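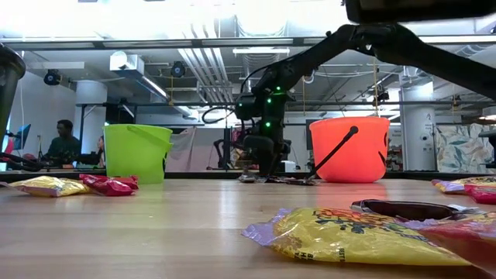

We use cookies to improve your visit. By continuing you accept our cookie policy.

3 min read

FOR IMMEDIATE RELEASE

Vetumik opens budget planning service for first-time robot arm buyers

28 October 2024 – Vetumik today opened sign-ups for Arm Budget, a planning service for small packers, gift companies and fulfillment shops that want a robot arm on the sorting table and don't know what to put on the purchase order. Open now. First places go to firms with a budget due before year end.

The service covers the whole spend – arm, gripper, table, mounting, spare cables, operator hours, floor space. Most first quotes Vetumik sees list the arm and little else.

"People budget for the arm. Then they come back for the gripper, then the second gripper, then training," said Hạnh Chu, head of planning at Vetumik. "Candy bags are a good test. Shiny, floppy, all different sizes. If your product looks like that, put more money into the gripper line and less into reach."

Customers send in their own goods before they buy. Vetumik runs them on a bench setup and sends back a written report with a parts list, a staffing estimate and a lease-or-buy comparison. Lead times too, where the supplier gives them. Sample goods are not returned unless asked for.

Pilot results

Five firms took part in the pilot, which started in August. Between them they sent in 292 product types, mostly bagged sweets, snacks and small toys. Gurnamlow, a seasonal gift packer, changed it's plan from two arms to one after reading the report.

"We had two arms in the draft budget. Didn't need the second, not this year," said Ryota Tamura, operations manager at Gurnamlow. "Spent part of it on a better table and fixed lighting. The rest is held for spring."

Chraibi, which supplies grippers and mounts, will hold pricing for Arm Budget customers for 200 days from the date of the report. Giken handles install and service contracts. Neither firm pays Vetumik for referals, and customers are free to buy elsewhere.

Cost and availability

Bench report: $861 per site, flat. Credited against any later planning contract. Rush reports by request, price on application.

Sign-ups through the Vetumik sales desk. Have ready: product list, bag or box sizes, shifts per day, ceiling height, power at the table, and the name of whoever signs off the budget.

Press contact: Miyuki Iwasaki, Vetumik press desk
Sales contact: Kha Vương, Arm Budget sign-ups

© 2024 Vetumik. All rights reserved. | Contact | Back to top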